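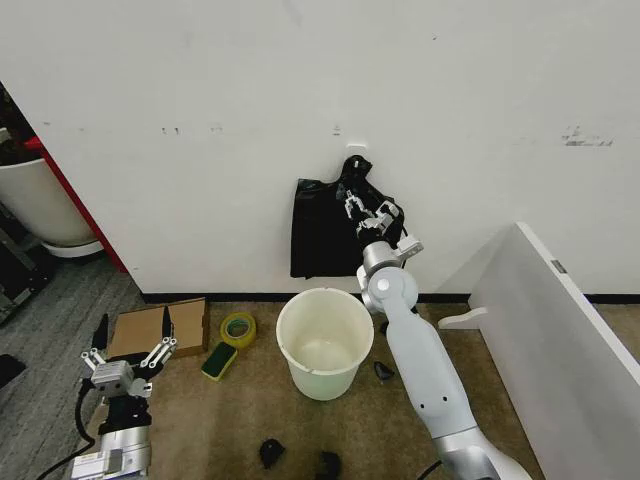

Can a Robot Change a Bin Bag?
31st August | By Zamfira Surdu
63 shares | 15 comments

A bin bag is a hard object for a robot. A brick keeps its shape when it is picked up. A bag does not. Engineers call things like bags, towels and string "deformable objects", meaning that their shape changes when they are pushed or pulled.

The Jirley is a two-armed robot kit made by Tornska. It is sold to schools and small workshops, and it comes with a set of practice jobs. This explainer covers Job 35, which is fitting a plastic bag to a bin.

What is in the kit?

The kit has two arms, a gripper for each arm, and the software that controls them. A gripper does the work of a hand. It opens and closes, and it can be turned at the wrist. The bin and the bags are not supplied. Any small round bin will do, and the manual recommends thin black bags of the kind sold at the supermarket.

Why two arms?

Try putting a bag on a bin with one hand behind your back. One side goes over the rim, and then it slips off when you pull the other side. With two arms, the robot can hold one side of the bag while it moves the other.
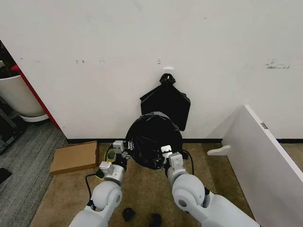 Both grippers at work on a bin covered with a black bag.

The colour of the bag matters too. Shiny black plastic reflects light in thin bright lines, and those lines move whenever the plastic moves. A camera may read a bright line as an edge. The software has to work out which lines are real edges and which are only reflections.

How does it learn?

The Jirley learns from examples. A person guides the arms through the job many times, and the software records the position of every joint. Tornska says Job 35 was built from over 2000 recorded tries. Some of these were failures. Failures are kept and labelled so the software can tell them apart from good tries.

How hard does it squeeze?

Thin plastic tears easily. If the grip is too strong, the fingers can make a hole. If it is too weak, the bag slides out. The grip setting is changed in the Henríquez menu, named after the gripper's designer. Start at the lowest setting and go up one step at a time.

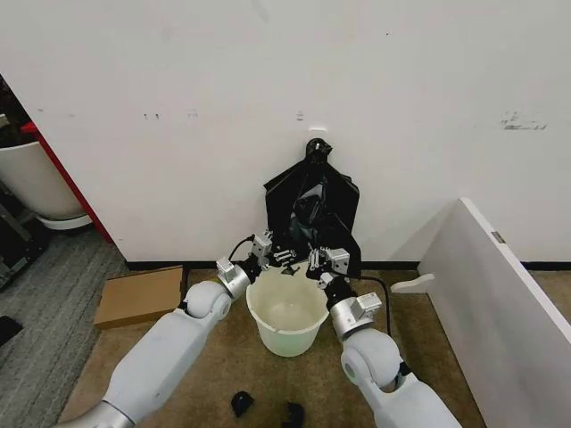 Tornska Schools and Libraries Team

What should you check first?

Clear a flat patch of floor and stand the bin within reach of both arms. An adult must switch the kit on. Keep your hands, hair and sleeves well away while the arms are moving, and learn where the stop button is before you begin.

The Job 35 update is free for kits bought after March. Older kits need a new wrist cable, which is sold separately.

Related
Plastix: a bag made for gripper practice
What is a joint?
How robots fold a tea towel
Looking after your gripper fingers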